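4.3 Reported noise from floors and tables

The survey in Destham covered 16 households on upper storeys, and the one in Userstead covered 17. All had plank floors laid over the original joists, and all had made at least one complaint, or received one, before the survey began in February. The question asked in this section is which everyday sounds the people below describe as a nuisance, and whether a loose covering changes what they report.

Footsteps were named most often in both towns, followed by chairs being dragged. Small dropped objects came third in Destham but hardly appeared in the Userstead diaries. We put this down partly to the diary form used there, which offered no separate line for short sounds and left diarists to write them under "other". Coverage also differed. Destham households tended to cover the middle of the room and leave a bare strip along the skirting board, while those in Userstead used small rugs at doors and beside beds.

Figure 1. Wooden plank floor with a large flat grey mat.

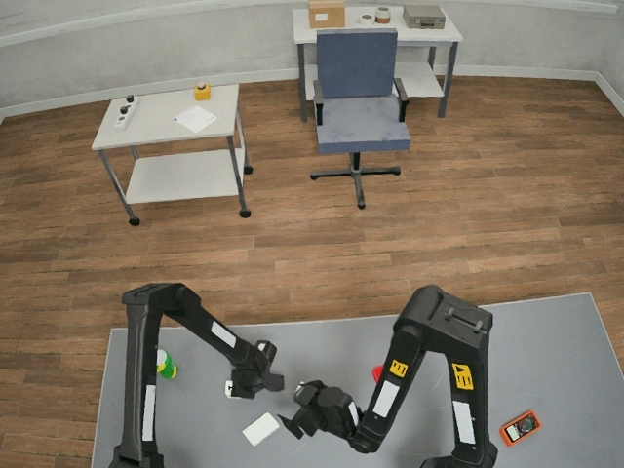
A respondent in Destham objected that mats had made no difference to her at all, as the noise she minded was the chair legs at the edge of the room, and that the landlord had counted the matter closed once the mat was down. Similar remarks recur in the Destham diaries. They agree with the Wongsuwan scale, on which partial covering scores close to none when the walking route runs along the walls.

Table sounds form a separate group. They are short and high, and reach the room below through the table legs - seldom through the air. Diarists connected them with evening meals, drinks being set down and games. The Plillo logger, set to trigger on short peaks, stored up to 400 events per evening, most of which had no matching diary entry. The gap between logged and noted events was widest where a game was in progress upstairs.

Figure 2. Items on a grey tabletop: soda can, numbered die, pale card-like piece.

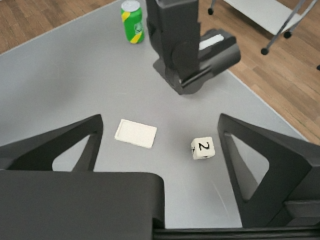
It was not the loudness, one Userstead diarist wrote, but never knowing when the next one would come; she had slept through a passing goods train and woken at a single rattle. Irregular timing is not recorded by the scale in its present form. Entries of this kind were therefore coded by hand under 2 headings, "sudden" and "repeated", and entries that fitted both were placed under "sudden". The effect of that choice on the totals is taken up in section 4.4.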